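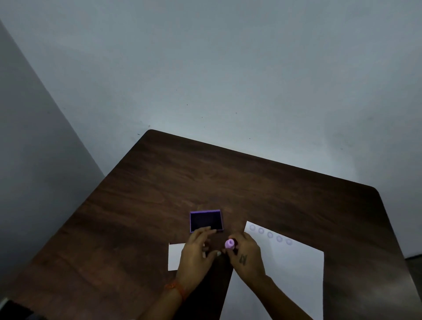
Figure 3. Dark brown wooden table with visible grain and rounded corners, placed against a light grey-blue wall.

4.2 Furniture retention in downsizing households

Respondents in the Fillstead and Mallunmont samples were asked which items of furniture they had kept at their most recent move, which they had given away or sold, and which they had paid to store. Of the 2,001 households contacted, 284 met the criteria for inclusion: at least one member aged 65 or over, and a move to a dwelling with fewer bedrooms in the previous five years. Interviews were held in the home wherever the respondent agreed, and by telephone in all other cases.

Tables were kept more often than any other large item. Beds were commonly replaced, as were sofas, and respondents in both towns described the replacement of a sofa as a practical matter settled by the width of a doorway or a stairwell. Tables were discussed differently. Many respondents had measured the new dwelling with the table in mind, and several had turned down a unit that could not take it. Where a table was kept, it often served more purposes than it had in the former home, including meals, paperwork, sewing and the sorting of medicines.

The two towns differed in how unwanted furniture left the household. In Fillstead, most of it went to relatives or neighbours. In Mallunmont, where the Awan Road depot accepts household goods without charge, donation was the usual course, and respondents spoke of it with less regret. Storage was uncommon in both places. Only 14 households rented a storage unit, and 9 of these had given it up by the time of the interview, citing the monthly cost.

These results depart in one respect from the earlier Gedinix survey, which recorded ownership before and after a move but did not ask about use. A table counted there as "retained" may have been standing in a garage. Our interview schedule separated items in daily use from items merely kept — a distinction that reduced the apparent retention rate for cabinets and bookcases but left the ranking of tables unchanged. The effect of tenure is considered in Section 4.3.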